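Storing sweaters in paper bags over the summer?
Posted in Home & Laundry by fomard59

I have more wool and cotton knits than drawer space and want to put them away until October. My apartment in Skusville has one hall closet with a shelf, and it gets stuffy. I used plastic bins last year and everything smelled stale. Has anyone used plain paper bags instead? I don't want to buy more bins.

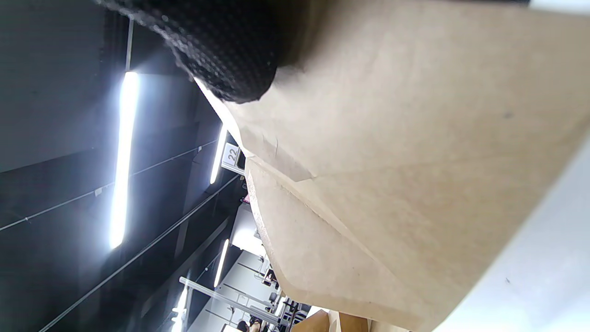

Brown kraft paper bag, with the fold.

I would also like to know if I should wash things first or just air them out.

plasley_kay
Wash first. Moths go for sweat and food stains, and old stains set over the summer. Paper is fine for a closet shelf if the closet is dry. It lets some air through, so you won't get the plastic smell. I fold the top over twice and close it with 2 strips of tape. Don't use a bag that held groceries, and don't pack more than 4 sweaters in one or the bottom will go. Write on the outside what is in it.

Paper alone won't keep moths out for good – they get in at any gap. Check the bags once a month.

pascu40
I just use pillowcases. Works ok.

hemlineandhook
The first answer covers most of it. I would add that heavy knits should be stored flat. On a hanger the weight pulls the shoulders out, and a waffle stitch stretches worse than a plain one. Put the heaviest one at the bottom. If you only have hanging space, fold the sweater over the bar of the hanger with a sheet of tissue under it.

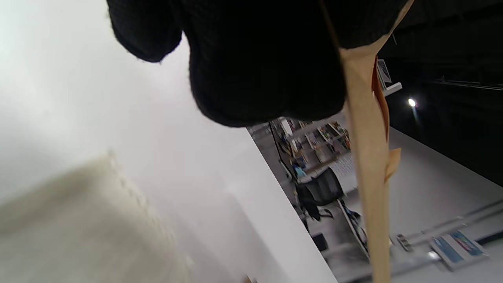 Do cedar blocks do anything, or is that just for the smell?

Cedar oil can bother young larvae in a tight space, but it fades and does little for eggs or for moths already in the wool. Sand the blocks lightly each season and still wash everything before it goes away.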